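Course handout: Demonstration visit to the Trakon automation lab
Handout 5, Introduction to Robotics
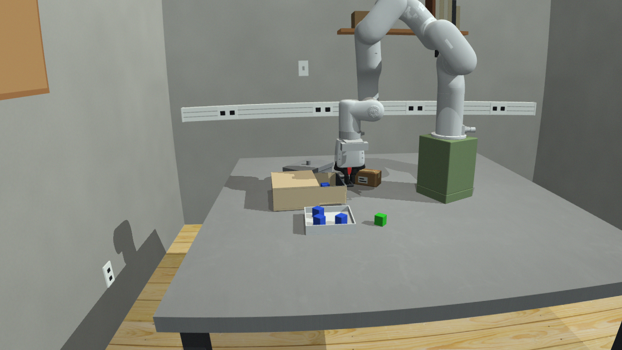

The visit takes the place of the Tuesday lecture on 13/12/2022. Meet in room 151 and we will walk over together. Trakon is showing its pick-and-place cell twice, first in simulation and then on the real arm. Each run lasts 13 minutes, with time for questions in between.

What to know before you go

Pick-and-place means the arm moves a part from one known spot to another. The planner, called Emov, breaks each move into an approach, a grasp, a lift and a release. In the simulated run the cubes are sorted by color. Blue cubes belong in the white tray. Cubes of any other color stay out of it.

A cube inside a cardboard box is harder to reach than one on the open table. The gripper has to come in from straight overhead, and the box walls limit how far the fingers can open. Watch how the wrist turns before the arm starts down — the planner checks for contact with the box at that point.

The simulator lets the staff repeat the same task 100 times with small changes in cube position. The real arm gets far fewer tries, so expect it to run slower.

What to hand in

Write one page comparing the two runs. Say where a grasp was missed, if one was, and what you think caused it. Give the cube color and whether the cube was in the box or on the table.

Reading: Raltetti course notes, section 5, on grasp planning. Skip the part on suction tools, which we cover after the break.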